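Harthorpe Robotics Club – Member Guide
Section 4: Recording a furniture task
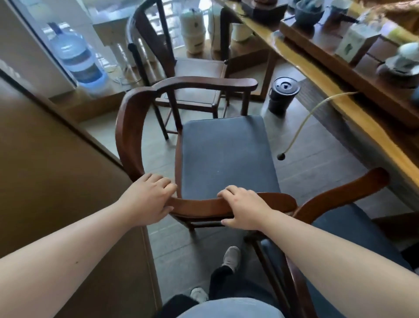
Read this section before your first session with the Dreltance head camera. Each team records its own clips for the September round, and the clips are used to train the club's mobile robot, Chamoun. A full set for one task is 200 clips.

Before you start
1. Charge the camera battery to 100 percent.
2. Adjust the headband so it stays put when you look down.
3. Walk the path you plan to use. Move bags and loose cables, and check for hoses on the floor.
4. Set the chair at its starting position and mark the floor with tape.

Recording a clip
5. Press the button once and wait for the tone.
6. Stand behind or beside the chair and take hold of the rail with both hands.
7. Look at your hands until your grip is set – then look where the chair is going.
8. Move the chair to the second mark at normal walking speed. Lift it if the floor is tiled.
9. Let go, step back and press the button again. A clip usually runs around 10 seconds.

Note: Bare forearms or plain sleeves are both fine, but keep the same choice for the whole set.

Note: If you drop your grip partway, finish the move anyway and tag the clip "regrip" in Grarstead. Do not delete it.

Caution: Do not walk backward while recording. The headband limits your side vision.

Caution: Keep chairs clear of any table with cups or a kettle on it.

Uploading is covered in Section 5.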